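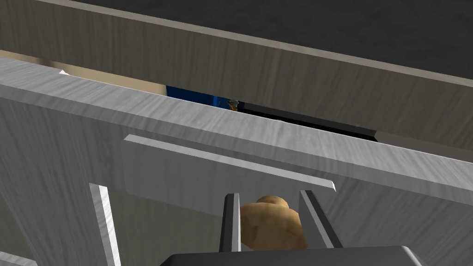
No. 62

About Plurent
By Itsuki Minami
2/2/25

Plurent plans and prices robot equipment for small firms and schools. We do not build robots and we take no commission from companies that do. A client comes to us with a job, a room and a sum of money, and leaves with a written equipment plan that can be handed to a supplier.

The company was started by Chun-yin Au, who had spent years buying machinery for a packing plant and had seen the same mistake many times over: the arm was paid for in full before anyone had priced the gripper, the mounting, the spare parts or the training. Chun-yin still reads every plan before it goes out.

Most of our work begins in simulation. We model a room with its doors, shelves and floor space, put a robot in it, and try the tasks the client has listed. Handling of uneven items such as produce is tested early. The choice of fingers depends on it, and fingers are ordered separately from the arm under most quotes. A simulated room costs far less to change than a real one. 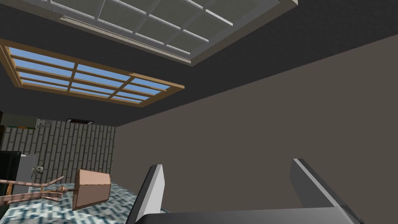 Reach and clearance are checked next. A plan lists the furthest point each arm must get to, the narrowest gap it must pass, and any fixed fittings that cannot be moved. Where a two-arm base is under review, both arms are checked separately and then together. If a single arm will do the job, the plan says so and the budget is cut to match.

Budgets are set out under fixed headings: purchase, delivery, installation, power, floor work, software, service and disposal. Service is priced for the full life of the equipment. Our review fee for a single room is $700, and each extra task after the first costs $400. Fees are the same for schools and firms.
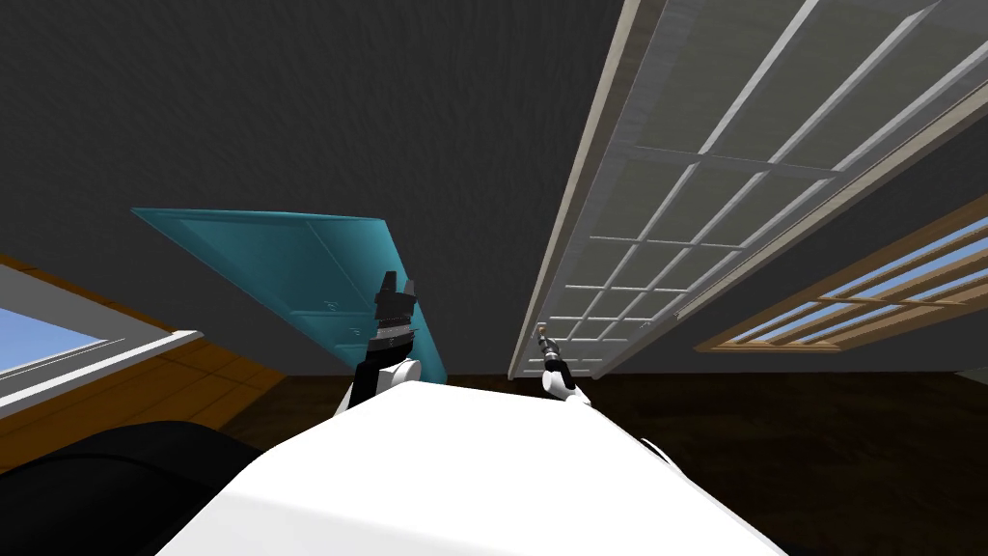 Two planning tools are in daily use here. Nenano holds the room models and test runs. Emimus is the costing sheet, which takes its part list from Nenano and flags any line without a current quote. Clients receive both files at the end of the job and may change them as they wish.

Our office is in the Zakaria building, second floor, with a meeting room for plan reviews. Requests for work to start in March should include a floor drawing, ceiling height, the supply voltage and a list of the items to be handled, with weights.

Contact: Plurent, Zakaria Building, Floor 2 | Copyright Plurent. All rights reserved. | Back to top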